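4.3 Fitting the bench cloth and checking the arm after a base move

This section applies to the Clasus bench cell with the single white arm. Carry it out after the arm base has been lifted, after the cloth has been changed, or when the head camera reports glare from the bench top. Allow 25 minutes. Part numbers are in the Cellirska spares list, sheet 2.

Caution: Press the stop button and wait for the arm to settle before reaching over the bench. The brakes hold the joints but the wrist can sag by a few millimetres.

1. Park the arm from the Furidik menu (Service > Park).

2. Remove all glassware and wipe the bench top with a dry cloth. Do not use solvent near the base panel.

3. Lay the black cloth (part 2523) with the hem towards the operator. The hem should hang over the front edge and clear the drawer runners.

4. Tape the cloth at the back and at the side nearest the arm. Use short pieces of clear tape. Long strips reflect the overhead lamp and bring the glare fault back.

5. Smooth the cloth outwards from the centre. Small wrinkles are acceptable. A fold high enough to tilt a cylinder is not.

6. Check the straps on the upper arm. Each band must lie flat and the buckle must be closed. Pull the free end until one finger just fits under the strap.

Note: Straps fitted before April may have the older buckle, which slips when the arm is run at full speed. Replace it.

7. Route the cables behind the lower joint. Turn the base by hand 15 degrees each way and confirm that nothing pulls tight.

8. Release the stop and start the arm. Wait for the base ring to show green before sending any move.

4.4 Placing the test glassware 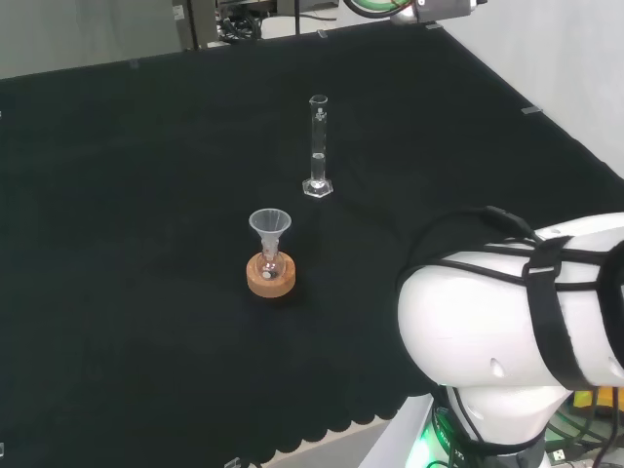
The reach check uses two stations, and both must be in place before the routine is started. Stand the measuring cylinder directly on the cloth near the middle of the bench. The flask goes in front of it and slightly to the left, held in the cork ring with the funnel in its neck, wide end up. A little clear liquid in the bottom of the cylinder helps the camera find the base - clean, empty glass is often missed. Do not put the flask on the cloth without its ring.

9. Run Reach Check at slow speed with one hand on the stop button.

10. If the arm halts short of the flask, repeat step 7 before changing any offsets. A tight cable gives the same error as a wrong base position.

11. Save the result under the cell name and send a copy to Ngan-ling Peng. Offset changes must be approved by Wahyudi Menon.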